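Stop booking hour-long meetings

Quick one because I have a call at the top of the hour. Of course I do.

My calendar app, Viment, gives me 60 minutes every time I click on an empty square. I never asked for 60. It's just what comes out. So every question anybody has at work, from next year's budget to who is picking up the cake, gets the same size box. And we fill the box. Always.

I went back through December. Pulled up every invite, read the titles, tried to remember what got decided. "Sync." "Catch-up." "Follow-up to catch-up." Two of them I could say what the outcome was. The rest, nothing. A warm room and somebody's lunch.

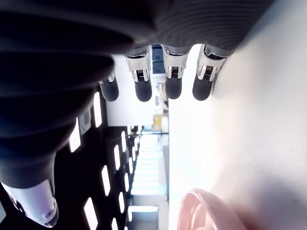 Aishwarya Alva, who I shared an office with for years, used to book 15 minutes and stand up when it was over. People thought she was rude. I thought she was rude. Then I moved to another team and found out what the alternative is, and I've owed her an apology ever since.

The usual defense is that people need time to warm up. Fine. Some do. But warming up is a coffee, or a walk to the bus. It doesn't need an agenda and eleven invitees with their cameras off. And the talk that matters mostly happens after anyway – in the hallway, two people, door half closed, "so what are we really doing?" That's the meeting. The other thing was the lobby.

I argued this with Nam-gil Jang over dinner at Âu and he didn't buy it. His point was that short meetings favor the loud. Quick talkers win, careful people are still getting their thoughts in order when the time runs out. That's a good point and I dont have a great answer. Best I can do: write it down first. Send a page the day before. Careful people are usually better on paper, and the loud ones have to read for once.

He said no one reads the page. Also fair. But then that's the problem to fix, and reading it out loud to them for an hour isn't a fix, it's giving in.

And the big ones. All-hands. Over 200 of us on a call so a VP can read slides we already had in our inboxes. Add up the hours. Somebody approves every stapler in that building, but anyone with a login can spend a whole week of other people's time by typing a few names into a box. No form. No sign-off.

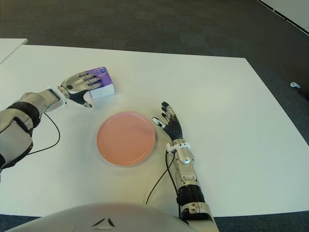 What I'd do instead

Change the default. That's most of it. Set it to 15 and make people type in a bigger number if they want one. They will, sometimes, and they should. A hard conversation with someone whose job is changing deserves the full hour and no clock watching. I'm not talking about those.

Cancel anything that repeats, all at once, on a Friday. See which ones get rebooked. Ravindran Varma did this with his group and teh complaints lasted a few days, then people started asking if they could have their Thursdays like that too.

Let people leave. Just get up and go, no sorry, no hand signal.

And put the decision in the title. "Pick a vendor." "Say yes or no to the move." If you can't write the title, you don't need the room.

OK, call's starting. It's called "Touch base."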